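Teaching by hand on the power supply line

3 March 2020

The Carkis plant in Proltville has started recording demonstrations for its packing robot, and the first set is finished. Over the last weeks of February, operators logged 142 runs of the power supply job, 88 of them by remote control and the rest by guiding the arm directly.

Mahnaz Jalali runs the project with Libor Sýkora. They asked for people who already know the work, so most of the demonstrations come from the assembly side. Marcelino Amaral did the largest share. He says the box is easy enough to hold and the cables are what slow him down, as they spring back when the unit is lifted and catch on the dividers. After a few days he began turning each unit a little before lowering it, and the later recordings all show that habit.

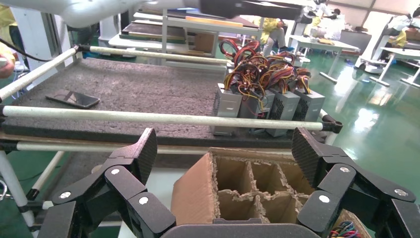
Wrist camera view from the packing station, with the divided box at the gripper and power supply units on the mat.

Each run is saved with the view from the wrist and the position of every joint. Runs where the operator stops partway or has to start over are kept and tagged separately. Jalali wants them for a later round of training on recovering from a bad grip.

Remote control took longer to learn. Maiara Toledo needed two shifts before she was comfortable with the hand controller, mainly with judging depth from the screen. Guiding the arm by hand felt natural to her from the start, but her own hands kept getting into the recordings, and 7 of those runs had to be dropped.

The next set will cover the same job with the box placed at different angles. Operators who want to take part should give their name to Jussara Arruda before the end of the month. Sessions last 90 minutes and count as regular hours. No experience with robots is needed, and there is a short practice period before anything is recorded.

Recent items
Bilik warehouse moves to new shift schedule
Peixoto line back to full speed after repairs
Safety shoe orders: sizes and pickup times
February suggestions and replies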